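# What Does an Orchestra Conductor Do?

At a concert, the conductor stands on a small platform called a podium, facing the players. Everybody else on stage is playing or singing. The conductor doesn't make a sound. So what is the job?

## Keeping time

A big orchestra can have 60 players or more. The drums are at the back and the violins are at the front, and sound takes a moment to get from one side of the stage to the other. If all the players went only by what they heard, they would drift apart. They watch the conductor's hands.

Most music is counted in small groups of beats. When there are 4 beats in a group, the hand goes down, in, out and up. The first beat is always down, so a player who gets lost can look up and find it again.

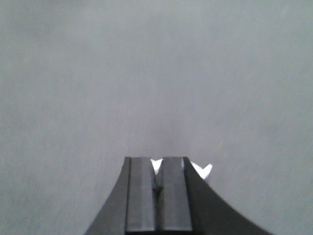
A conductor's stick is called a baton. It is usually light and has a handle shaped like a cork or a small pear. Some conductors don't use one at all, especially with choirs.

## Loud and soft

One hand often keeps the beat while the other does different work. A palm held up can mean "more." A palm turned down can mean "softer." A look or a nod tells a player to come in. This is called a cue. A trumpet player at the Rondia Youth Orchestra might count 35 bars of rest before playing a single note, and a cue helps a lot.

## Before the concert

Most of the work is done early. The conductor reads the score, a large book with every player's part on the same page. In the score for the Rurska Suite there are 21 lines of music, one above the other, and the conductor has to know all of them.

Then come rehearsals. At Gimow Hall these last about three hours, with a break. The conductor stops the music, fixes a spot, and starts again.
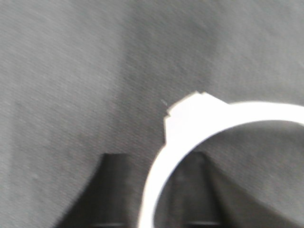 One reader wrote to ask whether an orchestra could just play without a conductor. "My cousin's string group does," the letter said, "and they all start together."

Yes, it can be done. Small groups often follow the first violinist, who gives a nod or a loud breath to start. Some larger orchestras do it too, but they need more rehearsals.

## Try it

Put on a march and find the beat with your foot. Then move your hand down on one and up on two.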